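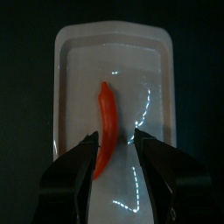
The Phrasebook

The job came to Nafula Wanyama by mail, in an envelope that had already been to two other people. Prarance, the travel publisher, wanted a new edition of its Brastivian phrasebook. The old one had been in print so long that it still told visitors how to ask for a stable.

"Light revision," said the letter. "The fee is 486, payable on delivery." It didn't say 486 what. She took it anyway, having recently bought a refrigerator.

She had lived in Urio for eight years by then, long enough to be asked for directions and not quite long enough to be believed when she gave them. Urio had a harbor, a hill, a bakery, and a sign at the edge of town that put the population at 1,571. The sign was older than the bakery and nobody would hear a word against it.

The phrasebook was arranged by situation. At the Station. At the Doctor. At Table. A chapter called Minor Disagreements was followed by a much longer one called Disagreements. She read it straight through on the first evening with her feet up against the new refrigerator, which hummed, and by the end she had begun to suspect that the author was not well.

It started out innocently enough. "Good morning. Is this the train for the coast?" Then, a few lines down: "I was told there would be a train." Then: "My wife was told the same." By the middle of At the Station the traveler had missed something important, and his wife had gone on ahead with the luggage.

At the Doctor was worse. "It hurts here" was fine. "It hurts here also" she could live with. But a tourist with a twisted ankle was unlikely to need "It has hurt since the spring, when the letters stopped," and if he did, he'd want it sooner than the bottom of the page.

"You have to cut all that," said Heledd Cadwaladr, who edited the series from an office in another country and spoke on the phone as though someone were waiting behind her to use it. "People want to know where the bathroom is."

"It's in there. Page 58. 'Where is the bathroom? I should like to be alone.'"

"Keep the first half."

"The grammar's very good in the second half."

"Keep the first half, Nafula."

So she cut. She cut the stable and the telegram office. She cut "Does your brother still play the accordion?" and its three possible answers. She put in sentences about chargers and passwords and whether the soup had nuts in it. They were clean, useful sentences, and reading them back felt like being handed a series of forms.

The difficulty was Annelies Coppens.

Annelies ran the bakery and had been asked, for a modest sum and a mention inside the cover, to check that the Brastivian sounded like something a person would say. She went over each page at the counter between customers, with a pencil she also used to test cakes.

"What happened to the brother?" she asked.

"What brother?"

"With the accordion. He was on this page."

"You know the old edition?"

"We all know the old edition. We learned English from it, going the other way." She turned back a page, then forward again, like someone checking behind a curtain. "He doesn't come to the dinner now?"

Nafula said that he did not, that there was no dinner, and that At Table was now called Eating Out. Annelies put down the pencil. She served a man two rolls and gave him the wrong change, and he looked at her face and didn't bring it up.

By evening it was all over town. The pharmacist crossed the street to say that his mother had always done the voice of the wife, and very well too. A boy on a bicycle shouted, "I was told there would be a train!" and rode off before she could work out whether it was abuse. At the post office she asked for stamps, and the clerk replied, in careful English, "My wife was told the same." He was not married. He seemed to be offering her something.

That explained a lot. When she first came to Urio she had thought people there unusually sad in English. Her landlord, showing her the apartment, had opened the closet and said, "It has been empty since the spring." She had nearly hugged him. It had been October.

She called Heledd again.

"They're attached to it," she said.

"Who is?"

"The town."

"The town doesn't buy it. They live there. They know where the bathroom is."

This was hard to answer. Nafula went and stood on the harbor wall, where people in Urio went to be seen thinking, and was joined after a while by Dennis Makori. Dennis taught at the school and was the only other person in town who had grown up with Swahili, so the two of them were generally assumed to be cousins. They had stopped fighting it. They exchanged birthday presents.

"Do you know who wrote it?" she asked.

"Kristýna Kratochvíl."

"That's not the name on the cover."

"The name on the cover is her husband's. He came for the fishing, and she came because he did. He got the contract and she did the work. You didn't know? She's up the hill, in the house with the blue gate. She must be ninety."

"She's alive?"

"She was this morning. She told me my shoelace was undone."

Nafula had imagined a tragic figure, probably in gray. The woman who opened the blue gate was wearing a tracksuit and eating a plum. She led the way to the kitchen, cleared a heap of newspapers off the good chair and then sat in it herself.

"You want to know if it's true," she said. "They always want to know if it's true."

"I wanted to ask your permission."

"For what?"

"To take things out."

"Take out anything you like. It's a phrasebook." She finished the plum and looked for somewhere to put the stone. "They paid by the sentence, you know. I'd used up all the sensible ones by the second week. After the train and the hotel and the fish, what is there? So I thought, well, let him miss the train. Let her go on without him. You can get forty sentences out of a man who has missed a train."

"And the letters that stopped in the spring?"

"That was to practice the past tense."

"And the brother?"

Kristýna Kratochvíl looked out the window for a moment. It wasn't much of a view, mostly gate.

"The brother was real," she said. "He was terrible on the accordion. Put more water in that kettle if you're staying."

Nafula stayed until it was dark, and walked home down the hill with a bag of plums and a list of corrections to the original edition, going back decades, which its author had been saving up in case anyone asked. There was a missing comma in Minor Disagreements that had been bothering her since before the harbor was dredged.

The new edition went to Heledd on 31/05/2023, one day late. It had chargers in it, and passwords, and nuts. It had a clear, polite sentence for every situation the series guidelines required. It also had, at the very end, after the numbers and the list of public holidays, a section called Further Practice, which ran a good deal longer than the guidelines allowed.

Heledd phoned that afternoon.

"I've read the back part," she said.

"All right."

"It's much too long. It's completely useless to anyone on vacation." There was a noise on the line like a chair being pulled in. "Does she get the luggage to the coast?"

"It depends how you read the conditional."

"I don't read Brastivian, Nafula. I've only got the English. It says, 'If she had waited, we would have dined.'"

"Keep going. There's another page."

The fee arrived in June. It was 486 in the local currency, and it covered the refrigerator as far as the second shelf. She took Annelies the first printed copy, with her name inside the cover and spelled right. Annelies wiped her hands, opened the book from the back, and read standing up while the line grew out the door. A visitor near the front, with a backpack and a sunburn, asked in slow Brastivian whether the cake had nuts in it.

"Wait," said Annelies. "He's coming in with the accordion."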